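Grolleck Athletics Performance Laboratory
Notebook entry, 2 September 2019
Entered by: Rosine Millet

1. Preseason sprint data, football squad

The July timing files were reconciled against the roster supplied by the Fledell coaching staff. The combined file holds 2,762 sprint records. Eight players who transferred in after the spring semester have no baseline, and their rows are flagged and excluded from the squad averages until they are tested.

Records from the two practice fields are kept separate. Field 2 was resurfaced in the summer and the splits are not yet comparable.

2. Timing gates

Gate pair B dropped the finish signal twice in 16 trial runs. The cable was replaced and the trials repeated without a fault. The old cable is tagged and in the repair drawer. Stidance has been asked whether the firmware should be updated before the home opener. No reply to date.

3. Contact with the head coach's office

The office asked for a single fitness score per player, on a scale of 100. The laboratory does not hold a validated score of that kind. A table of 10-yard and 40-yard times by position group was sent in its place. Names were removed from the copy going to the athletic director.

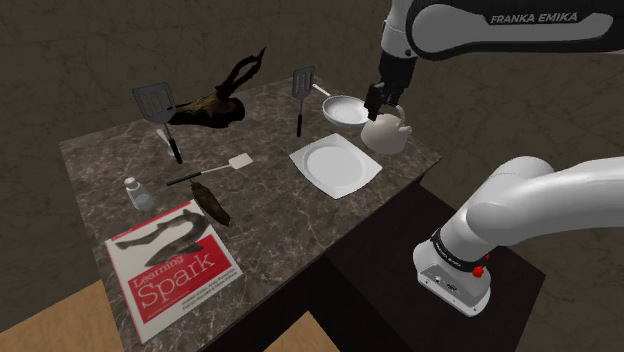

4. Outstanding

Baseline tests for the eight transfers, Field 1 only.
Return the borrowed radar gun to Najafi.
Confirm with the training staff which linemen are on restricted work.
Second reader to initial sections 1 and 2.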